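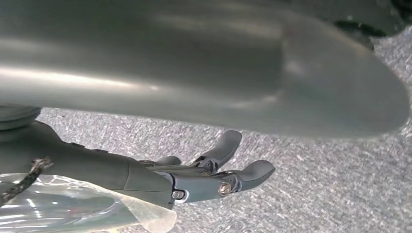 Part 3: marking out the floor and the tables

Posted Sunday, October 10, 2021 by the Jalum workroom
14 shares | 6 comments

By now you should have your tables built and standing more or less where you want them. If you haven't, go back to Part 2 and do the legs and crossbars first, and then come and find me again.

I love this bit. It's only tape, but once the tape is down the room suddenly looks like somewhere you could do some work! Every box or crate has a place to land, the weighing spot stays put, and you can come in on a Monday morning and not spend the first ten minutes shuffling things about.

What you need

- A roll of yellow cloth tape. I use Nomby, the ordinary width, and one roll did our room with a fair bit to spare
- Tape measure
- Chalk (tailor's chalk is nicest on carpet)
- Scissors, or decent teeth
- A vacuum cleaner
- A damp cloth and a dry cloth for the tabletop
- Whatever is going to live inside the outlines, so you can draw round it

Before you start

Hoover the floor properly, and then hoover it again where the tape is going. We have dark low-pile carpet at Jalum and it hides every crumb, so I go over it with my hand as well. Tape laid over fluff will lift by the end of the week.

Wipe the steel tops with the damp cloth, then the dry one. Steel tables often come with a bit of oil on them from the supplier (my Bisgaard ones certainly did) and you may need a drop of washing-up liquid for the first wipe.

CAUTION: Move the tables with two people, one at each end, and lift them. Dragging a steel leg across carpet tiles is a very good way to pull up a corner.

Marking the floor

1. Put the tables in their final position. I mean final. Open the door, walk the route you'll walk with a full box in your arms, and check you don't catch your hip on a corner.

2. Measure out from the front edge of the table and leave a clear walkway. Ours is 700 mm and that suits me fine, though if two of you will be passing each other you'll want more.

3. Set your biggest box or crate down on the far side of that walkway. Stand back and look at it. Is it where you'd put it without thinking? If you keep wanting to nudge it left, nudge it left.

4. Chalk round it, a thumb's width out on each side. A tight outline looks lovely and is a pain to use — you end up fiddling the box into it like a jigsaw piece.

5. Take the box away and lay the tape along the chalk, long sides first. Unroll a bit, press, unroll a bit more. Don't stretch it, as stretched tape creeps back and puckers.

6. Cut at each corner and start a fresh strip, overlapping slightly. You can fold the tape round the corner in one go if you're in a hurry, but you'll get a lump.

7. Rub the whole thing down hard with the side of your fist, corners last.

8. Repeat for the next outline. Leave enough space between the two for your feet.

NOTE: Don't fret if your lines aren't dead straight. Mine never are, and there's usually a little kink at a corner where I've changed my mind halfway. A box doesn't care. The tape fades and dulls as it gets walked on too, so a perfect job won't look perfect for long.

Closed or open outlines?

People do ask me this one. A full rectangle is best for anything that gets lifted in and out. If the thing slides in from one side, leave that side open, because a strip of tape lying across the path of a sliding box is going to get scuffed up and then stick to the underneath. Three sides is plenty to show you where to stop.
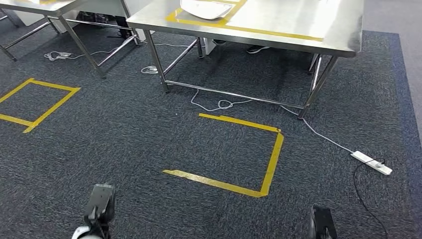

The other thing to decide is which way your open side faces. Go by the direction you come from with your hands full, and if you're not sure, live with chalk for a couple of days before you commit. Chalk is free to change. Tape has to be peeled and picked at, and the second piece never sits quite as well as the first.

If your carpet stops partway across the room and some other flooring takes over, keep each outline wholly on one or the other. I once ran a strip across the join and it had split along the line before I'd finished my tea.

Marking the tabletop

1. Decide what sits on the table all the time. For most of you that'll be a flat scale or a tray. Put it down well back from the front edge so you've got somewhere to rest your wrists and your paperwork.

2. Check the thing sits level and doesn't rock. If it rocks, it's probably the table and not the scale, so go and look at the feet.

3. Draw round it in chalk or pencil, again with a bit of breathing space. I leave more room on the table than on the floor, enough to get my fingers under all four sides.

4. Tape it. Steel is much easier than carpet and you can slide the strip about for a second or two before you press it down.

5. Stop short of any rolled or curved edge. Tape won't hold round a curve for long, and the loose end catches on sleeves.

6. Put the scale or tray back inside the outline and leave it be.

CAUTION: Check the maximum load on the plate of your own scale before you put anything on it. The workroom sheet that goes with these instructions assumes a 3000 g model with a working limit of 2000 g, and yours may well be different.

NOTE: If your outline is big enough for the scale and a pen pot, somebody will put a pen pot in it. Keep it snug enough that only the one thing fits.

Looking after the marks

Vacuum along the tape and not across it. If an end starts to lift, snip off the loose bit and patch it with a short piece, don't just press it back down with your shoe (I know, I do it too). On the tables, wipe inwards from the edge of the tape towards the middle of the outline.

We did our whole floor in June and I've replaced two strips so far, both by the door.

When you do need to take it all up, warm it with a hairdryer on low and pull slowly, keeping the tape flat back on itself. Any sticky left on steel comes off with a little cooking oil and then soapy water. On carpet, try whatever you're using on a hidden bit first. Carpet tiles can simply be swapped with one from under a cupboard if it goes badly.

Spare feet for the tables are listed under Trestico parts in Part 5, along with the crossbar clamps. Part 4 is shelving, and you'll want the tape measure again for that, so don't put it away.

Questions about this guide? Use the contact form or leave a comment.
© 2021 Jalum workroom guides | Contact | Back to top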